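4. Survey of recipients and buyers

4.1 Selection of the items

For the second part of the study we wanted items which are bought in large quantity with a printed company name and given away without payment. The catalogs of two suppliers, Trondura and Jumham, were read completely, and all items with an imprint area smaller than a playing card were put aside. From the remaining ones we selected 10 items. Four of them belong to the group which the catalogs call leisure and travel (a folding picnic blanket, a luggage strap, a drinking bottle and a small umbrella), and the other six are desk items. Clothing was not included. The size question makes clothing difficult to compare, as it was already discussed in Section 2.

The items were ordered with the same one-color imprint, in dark blue, in the standard position of each catalog. In the case of the umbrella the standard position differs between the suppliers. Trondura prints on one panel near the edge, and Jumham prints on the sleeve only. We kept this difference, for the reason that a normal buyer would also receive it like this.

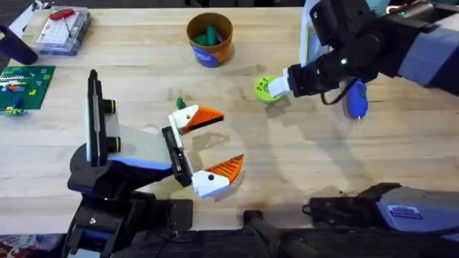
Figure 3. Two robot arms over a light-colored wooden tabletop.

4.2 Participants

The items were distributed in June at a regional trade fair in Brundach, on both days of the fair. Each visitor who accepted an item also received a card with a short web address. In total 1,164 visitors filled in the first form. The second form was sent by e-mail after 20 weeks, and roughly 1,000 of the same visitors answered it. We consider this a high rate for a study of this type. One explanation may be that the second form had only five questions and could be finished on a telephone.

Visitors who work for a supplier of promotional goods were removed before the first form was counted. They were recognized by the question on profession, so it is possible that a small number of them stayed in the sample.

4.3 Questions

The first form asked whether the visitor would have chosen the item by himself or herself, what price the visitor would expect for it in a shop, and whether the name of the giving company could be repeated without looking at the item. The second form asked where the item is now. The possible answers were: in use, in the house but not in use, given to another person, thrown away, do not know.

The wording was prepared by Azra Hodžić and tested with students before the fair. After the test one answer was changed. The earlier version said "lost" in place of "do not know," and several students told us that they did not like to admit that they lost a gift. 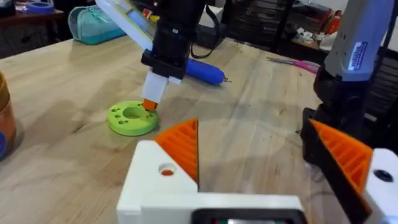
Figure 4. Orange ribbed gripper fingers above the tabletop, with robot arms behind.

4.4 Results for keeping and remembering

The drinking bottle was the item most often reported as in use, followed by the luggage strap. The picnic blanket gave a result which we did not expect. It received the highest price estimate of all items, but many visitors answered that it was in the house and not in use. In the free comments some wrote that they keep it in the car for the summer. It can be argued that such a blanket is in use, and in the tables we have therefore given both values, with and without these answers.

The memory of the company name did not follow the price estimate. Visitors who got a desk item remembered the name more often than visitors who got a leisure item, also when the leisure item was considered more expensive. This agrees in part with the model of Onuoha, in which the number of contacts with the imprint is more important than the value of the gift. It does not agree with the model for the umbrella, where the name was remembered quite well although the item is seldom opened. The two imprint positions may play a role in it, but the groups were too small to separate them.

4.5 Limits of the survey

All answers are reports by the recipients and were not checked. A visitor may say that an item is in use out of politeness. The fair is also visited mainly by people from small companies, who buy such items themselves and perhaps judge them more strictly than a private person would. Finally, the imprint had one color only, and the effect of a multi-color imprint is left for Section 5, where the orders of the buyers are examined.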